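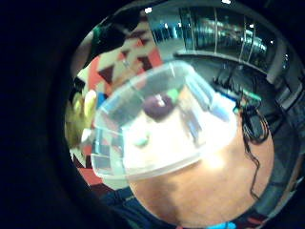 Fig. 1. Transparent plastic container and a round, dark purple object.

Self-talk before the free throw: a small study with amateur basketball players

Project report, course Introduction to Sport Psychology
Student: Cheuk-hei Su
Supervisor: Rimantas Navickas
Submitted: 2019-12-04

1. Introduction

The free throw is the only moment in basketball when the player has the ball, has time, and has no opponent in the way. The distance is always the same. Still many amateur players miss more free throws in the match than in the training, and they often say the problem is "in the head". I play myself at a low level and I know this feeling quite well.

In the course we learned about self-talk, meaning the words that an athlete says to himself or herself, aloud or silently. Self-talk is usually divided into instructional self-talk, which tells the body what to do ("bend the knees"), and motivational self-talk, which is meant to give confidence or effort ("I can do it"). In the lectures it was explained that instructional self-talk is expected to help more with tasks of precision, and motivational self-talk more with tasks of strength or endurance. The free throw is a task of precision, so by this reasoning the instructional words should be better.

My question was the following: does one short phrase, said before the throw, change how well amateur players shoot, and how do the players feel about using it? The second part of the question became more important during the work than I had planned.

2. Participants

I asked the basketball club Dendo in Grarnska for permission to work with its adult teams. The coaches agreed, and 30 players took part, both women and men. All of them train regularly but none is paid for playing. I did not select by position, so there were guards and centers together. Every player signed a consent form and was told that it is possible to stop at any time without giving a reason.

The players were divided into three groups of the same size. I drew paper slips for this. One group used an instructional phrase, one group used a motivational phrase, and the control group got no phrase and shot the way they always do.

3. Choice of the phrases

At first I wanted to give one fixed phrase to each group. My supervisor suggested that the players should choose from a short list, so that the words feel more natural in the mouth. I prepared two lists. The instructional list had "high elbow", "soft wrist" and "follow through". The motivational list had "this one goes in", "calm and strong" and "I have done this before". Some players asked if they can translate the phrase into their first language. I allowed this and wrote it down. I think now it was the right decision, although it makes the groups a little less equal.

The phrase had to be said silently or in a whisper, after the last bounce of the ball and before the arms go up. I demonstrated the timing once to each player. In the control group I also did a short demonstration, only of where to stand and when to begin, so that the attention from me would be similar.

4. Procedure

All measurements took place in October in the Lammers hall, where the club has its training. We used the basket nearest to the entrance for everybody, because the two baskets are not equally stiff. Each player shot after the normal warm-up of the team and before the tactical part of the training.

The throws were made in short series with a break between them. In the break the player walked to the half line and back. The coach proposed this, as in a match you almost never stand at the line with a rested body and shoot many times one after another. A teammate returned the ball and was asked not to comment on the result.

For each throw I wrote down one of the following results:
– clean hit, without touching the rim
– hit with rim or board
– miss with rim or board
– miss without any contact

I also marked if the player forgot the phrase. I could know this only from what the player told me after the series, and this is a weak point that I discuss later.

After the last series every player filled in a questionnaire that I made with Netance. It asked about concentration, nervousness and how strange or normal the phrase felt. There was one open question at the end, and the players of the control group were asked there what they usually think about before a throw.

5. Data

The plan was 600 throws in total. Of these, 505 could be used in the analysis. The others were lost for different reasons. On one evening the hall was needed for a volleyball match and we had to leave before everyone was ready. Two players had pain in the shoulder and stopped early, as agreed in the consent form. I also removed the throws where the player reported that the phrase was forgotten, and a few throws where a ball from the neighboring court rolled in and disturbed the player.

The removed throws are not spread equally. Most of the forgotten phrases were in the motivational group. For this reason I made the comparison twice, with and without the throws where the phrase was forgotten. The order of the groups stayed the same both times.

6. Results

The instructional group had the highest share of hits, the control group was second, and the motivational group was the lowest. The differences are small. With a statistical test the difference between the instructional group and the control group is not significant, so I cannot claim that the phrase improved the shooting. It can be chance.

When I looked only at clean hits, the instructional group was again first, and here the distance to the others was larger. Players who chose "follow through" had more clean hits than players who chose "high elbow", but these subgroups are too small for any test.

In the first series all three groups were very similar. The instructional group became better toward the last series, while the control group stayed flat. Possibly the players need some time to get used to the words, and a longer study would show more. It is also possible that they simply got warm.

In the questionnaire, the players of the motivational group gave the lowest value for "the phrase felt normal". Several wrote in the open question that they felt silly. One player wrote: "I said this one goes in, and then it did not go in, and after that I did not believe it anymore." Another one, from the instructional group, wrote that the words "soft wrist" stopped her from thinking about the people who were waiting.

The answers from the control group surprised me. Nearly all of them already say something to themselves before the throw. Some count the bounces, some say the name of a person, and one sings a line from a song. So my control group was not really a group without self-talk. It was a group with its own self-talk.

7. Discussion

The result goes in the direction that was expected from the theory, but it is weak. I see these main problems.

First, the control group, as I described. If I did the project again, I would ask about the existing habits before making the groups. Then it would be possible to compare players who keep their own words with players who change to new ones. Changing a routine can disturb a player for some weeks, and my measurements were too short to see the end of this.

Second, there was little pressure. The players were relaxed and the mood in the hall was friendly. Self-talk is maybe most useful in the last minute of a close match, and this situation I could not create. The coach had the idea to let the losing group clean the locker room, but my supervisor and I did not find this suitable for a study with consent forms.

Third, I trusted the players when they said they used the phrase. There is no easy way to check a silent sentence. A whisper could be recorded, but then the player thinks about the microphone.

I also knew to which group each player belonged when I wrote down the results. For hits and misses this is not a big danger. For the decision between a clean hit and a light touch of the rim it can be one, and a second observer should have done this part.

8. Practical remarks for the club

I gave a short feedback to the coaches of Dendo. I recommended that players who already have a routine should keep it, and that players who have none can try one short technical word of their own choice. The motivational phrases I would not give as a fixed text, because several players did not like them. The women's team wants to continue with the technical words until the end of the season, and the coach offered to send me the free throw statistics from the matches.

9. Acknowledgments

I thank all players and coaches for their patience, and Rimantas Navickas for reading two earlier versions of this report and for the help with the statistical test. The questionnaire and the recording sheet can be requested from me.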